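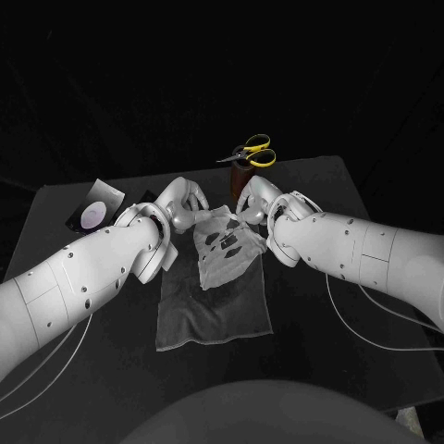 1 min read

I keep a pile of old history books on the Delhi sultans and the Mughals, and my kitchen shelf was ruining them (steam!). So I moved the lot.

1. Dust the covers with a dry, soft cloth, spine outward. 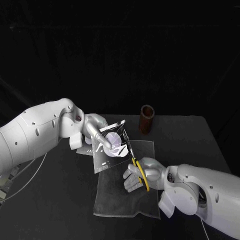

2. Stand them up, with 3 fingers of space behind.

3. Press loose maps under a heavy atlas for 7 days.

Comments

Mollah: My 224-page Mughal history smelled musty. Baking soda in the box fixed it!

Arnus: Do paperbacks go flat or upright?

Last updated: October

© Lornska | Contact | Back to top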